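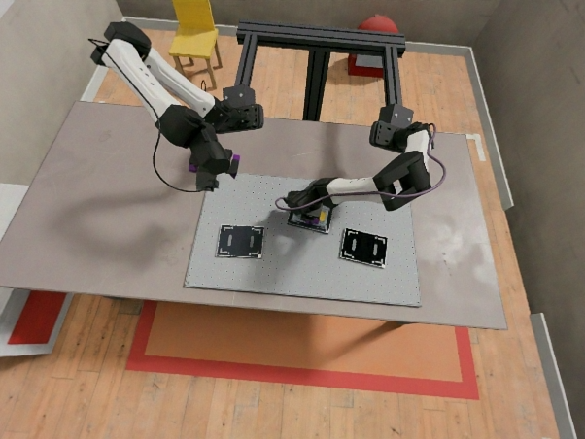
Planning the Omard Bench: A Gallery

Welcome, and thank you for stopping by! This page belongs to the Omard bench, the two-arm work cell we are getting ready to buy for the teaching shop at Wirkness. Tavion Ambrose asked me to keep the gallery page going while the budget gets settled, and because I have never in my life managed to write a short caption, you will find a fair amount of reading on it. Please wander through at your own pace. The purchasing folks may want to go straight to the notes on the frame and the spares, and those of you who will be teaching on the bench will probably care more about the table and the floor.

We have done our planning in simulation so far, and I have become very fond of it. You can try an arm in one spot, decide you hate it, and move it before lunch without anyone signing for a delivery. It does tempt you to keep fiddling, though, and Ezekiel Park has had to remind me more than once (kindly!) that the money has to be committed in March whether or not I have finished nudging things around.

Two arms over one table

Both arms hang from a black frame at the back edge of the tabletop and reach forward over the work. We went back and forth on this for quite a while, and I was on the other side of it at first. Arms bolted to the tabletop seemed simpler to me, and the early version of the budget was written that way. What changed my mind was having the front of the table open, so that a student can walk up and set out parts without leaning around a base. The frame costs us extra money and a good deal of extra thought about stiffness, and I would still choose it again.

If you are planning something like this yourself, please put the frame on its own line in the budget. Ours was tucked in with "mounting hardware" for the longest time, next to the screws, and when Quintero sent back a price for the extrusion, the brackets and the cutting, that little line looked very silly indeed. Ask whether the quote includes assembly, too. Theirs didn't, and we had all assumed it did — a good hour of a meeting went to that one.

The plate in the middle

We are putting a perforated breadboard plate on the tabletop, with its grid of small holes, and I consider it the friendliest purchase on the whole list. Fixtures will come and go over the years, and a plate lets you bolt one down, take it off again, and find the same position next term. We priced a larger one that would have covered nearly everything the arms can get to. It was lovely, and it was also heavy enough to send us back to the question of the table legs, so we settled on a plate for the center and left gray tabletop around it for trays, notebooks and elbows.

Spend a little time with the hole pattern before you order. The fixtures you already own may be drilled for a different spacing, and adapter plates are the sort of thing that get bought in a hurry at full price. Tavion made a paper template of ours and laid it over every fixture in the cupboard, which I thought was fussy until he found two that would never have fit.

Marker pads and low work

The two black pads with the white corner brackets are among the least expensive items we have, and they take up an amount of conversation all out of proportion to what they cost. Our exercise has the right gripper bringing its small dark tray in low, close to the plate, and work that close to a surface leaves you very little room to be wrong. We have budgeted for replacement pads every year. Anything that sits flat where students put down tools is going to get scuffed, and I would rather have a stack of clean ones in a drawer than argue about whether a scratched one is still good enough.

A word on the grippers while we're down here. We plan to use the same style on both arms, even though one side will do the lighter work at first. Alell offered us a cheaper gripper for the left arm and it was a perfectly sensible offer. Matching ones mean a single set of spare fingers and a single set of instructions for the students, though, and you can borrow from one side when the other is out of action. Ezekiel ran the comparison both ways and the savings on the cheaper gripper mostly disappeared once he added its spares.

Cables, which deserve their own line

I have a soft spot for cables and I worry about them constantly. A black one loops down beside the left arm and a purple one swings well out to the right of the other before coming back toward the gripper, and every time I look at those big easy curves I think about where a person's sleeve might be. You do need slack, of course, or the wrist can't turn. But slack wants somewhere to go, so we have added clips, sleeving and strain relief to the order, plus a spare cable of each length.

Please get the lengths in writing from the supplier. Measure along the path the cable will really follow, with the arm stretched as far as you intend to let it go, and then add some. I had measured ours with the arms tucked in. Tavion caught it, and we are going to say no more about it.

The floor and everything around the table

It is easy to draw a table and forget that it lives in a room. Our layout has a warm plank floor with an orange rug partly under the table, and a yellow chair back in the corner, and I admit I like looking at them very much. The rug is not in the budget, in case anyone from purchasing is reading! The shop floor at Wirkness is concrete and slopes a bit toward the drain, so leveling feet are on the list, and so is an afternoon of somebody's time to adjust them.

We have also set money aside for guarding. What we need will depend on the risk assessment, and that can't be finished until the arm model is confirmed, so for now the line is an allowance and is marked that way in the sheet. I'd ask everyone to leave it alone, even if it looks like a tempting place to find savings.

Where the order stands

The sheet has 39 lines at the moment, and seven of those are still waiting on a price. Most of the seven are small. The one that matters is the controller pair, where Alell has told us delivery could take up to two months from the order, and we would like the bench standing before the new group of students arrives. Quintero can start cutting the frame as soon as the drawings are approved, so the drawings are what I am working on this week.

If you have taught on a two-arm bench before and see something in our layout that would make you groan, do please write to Tavion or Ezekiel, or leave a note in the comment box under the gallery. Changes to the position of the arms are still easy to make. Changes to the tabletop size are not, as the table was ordered early to get the old price, and it is already sitting in the hallway in its wrapping.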